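# Rekholm locks and keys

I started these notes on small locks because I kept losing keys! Over 1000 entries now, and most cover little brass-toned ones with a key on a split ring. 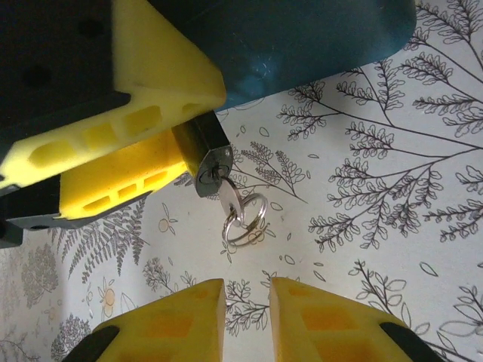

One reader wrote in to say the keyway shape deserves its own column, and that "small" is useless without a size.

Fair point, it's going in (v3).
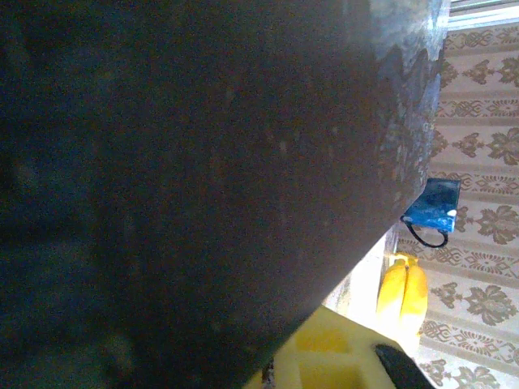
Backdrops are my next column. I want patterns named in plain words, so brown damask-style flowers on beige go in as "floral, beige".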